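Sorting a Play Kitchen: What Goes With What?
Project report, Jozefína Kadlec and Vendula Kubíček
Early Learning Materials, fall term

Why we picked this

Both of us grew up with a box of pretend food, and both of us remember tipping the whole thing out on the floor (the best part!). When our class got the assignment to study one set of play materials and write a storage and sorting plan for it, we knew right away what we wanted. We had 75 pieces to work with, all on loan from the Tiklow play library, and 4 weeks in November to do it.

Our question was simple. If you give people a bin, a basket and a clear table, how do they group food? By color, by shape, by kind, or by the meal they have in their heads? We thought kind would win easily. We were wrong, and being wrong made the project a lot more fun.

How we set it up

Every round used the same three places: a white plastic bin with a handle, a yellow woven basket and the top of a white table. The sorter got a handful of food from the big box and one instruction, "put these where they belong." We didn't say what the places were for. Afterward we asked for the reasons and wrote them down as close to word for word as we could.

We ran the rounds with classmates and with children from the after-school group at Herkton. Vendula kept the notes and Jozefína reset the table between rounds - we swapped after the first week when Jozefína's knees gave out from picking peas off the carpet.

By the end we had 326 placements on our sheets. A placement is one piece put down in one spot and left there until the sorter said "done." If somebody changed their mind halfway, we only wrote down the last spot.

What ended up where

The table was the surprise. We had expected it to be the leftover place, but sorters used it as a kind of display, and they loved making rows on it. A banana, a golden-brown pastry and a yellow bell pepper side by side make no sense as a food group, but look at the color! One of the children called a row like that "the sunny ones," and we have called it that ever since.

The basket worked more like a picnic. Plates went in there along with the food, and the eggplant sat on a plate so often that we started to think of it as a main course. The bin got the fewest pieces, and quite often a single round red fruit was left alone at the bottom of it.

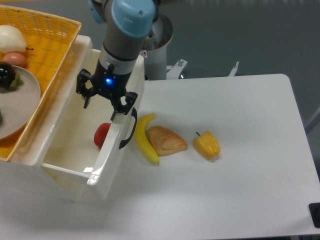 What people told us

Color came up most in the reasons, and then meals. "That's lunch" was a complete explanation for a lot of the younger children. Kind (fruit here, vegetables there) came mostly from the adults, and even they argued about the tomato.

The bread pieces caused the most trouble. Some sorters gave them their own spot, some put them with anything yellow or brown, and one classmate held the triangular pastry for ages and then asked if she could eat it.

Our storage plan

Based on all this, we suggest storing the set by color for children under six and by meal for the older ones. We would keep plates in the basket, not in a separate drawer. We would also leave one surface free near the shelf, where children can line things up before they put them away. Cleanup went more smoothly in the rounds where the row came first.

Still to do

We want to try a second basket in a different color, and we would like to repeat the rounds with real fruit, if the budget allows it. Our note sheets are in the class folder under Bíró, the name of our work group.

Handed in 25 December 2025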